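Como se ensina um robô? Mostrando!

Se você quer que um amigo guarde uma caneca, você fala "guarda aí" e pronto. Ele sabe o que é caneca, sabe o que é guardar. Um robô não sabe nada disso. Nadinha. Então alguém precisa mostrar, movimento por movimento.

Existem dois jeitos principais.

Jeito 1: pela mão. A pessoa segura o braço do robô e leva ele até o lugar certo, igual quando um adulto segura a sua mão pra ensinar a escrever o nome. O robô vai guardando tudo na memória: quanto dobrou cada junta, quando a garra fechou.

Jeito 2: de longe. A pessoa fica com um controle e o braço copia. Mexeu pra esquerda, ele vai pra esquerda. Apertou o botão, a garra fecha. Parece videogame, só que bem mais devagar. O nome difícil disso é teleoperação (tele = longe).

E dá pra treinar sem robô de verdade! Num simulador, o quarto, a mesa e o braço são todos feitos no computador. Se cair alguma coisa, ninguém varre o chão. É só começar de novo.
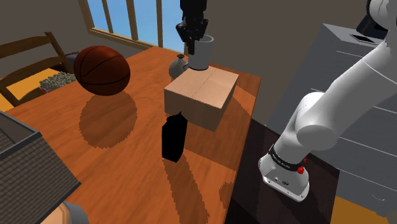 No projeto Furov, da oficina Jimgate, o treino é assim, de controle na mão e olho na tela. Cada vez que alguém faz a tarefa do começo ao fim, isso se chama demonstração. Uma só não basta. O Furov já juntou 849 demonstrações. Haja dedo!

Por que tantas? Porque cada uma sai diferente. A caneca muda de lugar, a mão da pessoa treme um pouquinho, às vezes tem uma caixa no caminho. Vendo muitas vezes, o computador vai achando o que se repete: chegar perto, abrir, descer, fechar, subir.

A parte mais chata é a pegada. Pegar uma caneca é fácil pra você, mas a garra só tem dois dedos, duros, sem pele. Um jeito é pôr um dedo dentro e outro fora, com a parede da caneca no meio. Se descer torto bate na borda. Se fechar cedo demais, pega só ar. 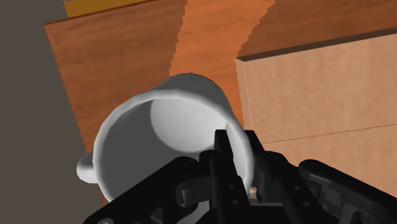 Quem está começando erra bastante, e tudo bem. Na turma do Grernton, uma criança precisou de 13 tentativas pra conseguir a primeira pegada boa. As tentativas ruins ficam separadas, pra não ensinar errado. Mas tem pesquisador que usa elas tambem, pra mostrar ao computador o que não fazer.

Outra coisa: de onde a gente olha? De um ângulo só, uma coisa tapa a outra e fica difícil saber o que está na frente. Por isso usam várias câmeras no simulador. Uma bem pertinho da garra, outra longe, pegando a mesa e o quarto.
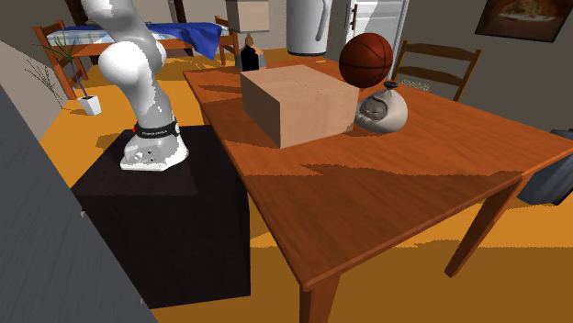

O braço ao lado da mesa, com caixa, saco e bola de basquete. Cena feita no computador.

Depois vem a hora de soltar o controle. O robô tenta sozinho, usando o que aprendeu com as demonstrações. As vezes vai bem, às vezes para no meio e fica lá, parado. Aí a pessoa volta, mostra mais um pouco, e ele treina outra vez.

Quer brincar disso em casa? Chame um amigo. Um é o robô, de olhos fechados. O outro é o controle e só pode falar: frente, trás, esquerda, direita, sobe, desce, abre, fecha. Tentem pegar um copo de plástico (vazio, por favor!). Depois troquem.

Palavrinhas novas
Garra: a "mão" do robô.
Junta: onde o braço dobra, tipo o seu cotovelo.
Demonstração: uma tarefa mostrada inteira.
Simulador: programa que imita o mundo de verdade.

Próxima página: Yule, o robô que dobra meias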